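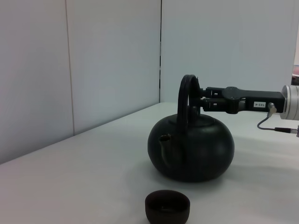

Customer reply, ticket 642: the pot still dribbles down the underside of the spout when it is poured slowly. A faster pour is better, but then the small cups overfill.

**Product:** Lencho teapot, black, with matching cups
**Shop:** Trarkeo, Stukville
**Opened:** May 3, 2025
**Status:** open

Asked the customer to check these first:

- Fill to just below the spout opening. A full pot dribbles more.
- Seat the lid flat and turn it a little until it stops rocking.
- Wipe the rim of the spout with a dry cloth before pouring.

Lid was fine. Pot had been filled to the top each time. With less water the dribble is smaller – still there on the last cup.
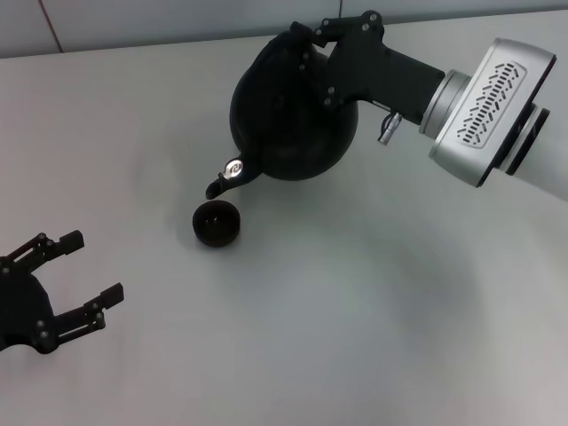

Next thing to try is the spout itself. Tea leaves a film just inside the rim and the water clings to it. Soak the pot for 2 hours in warm water with a spoonful of bicarbonate of soda, brush the spout out from the tip, rinse and leave to dry with the lid off.

Same complaint in ticket 152, from November. That one was cleared by the soak.

If it still dribbles, swap the pot only and leave the cups with the customer. Troverik has the spares. Waiting on reply.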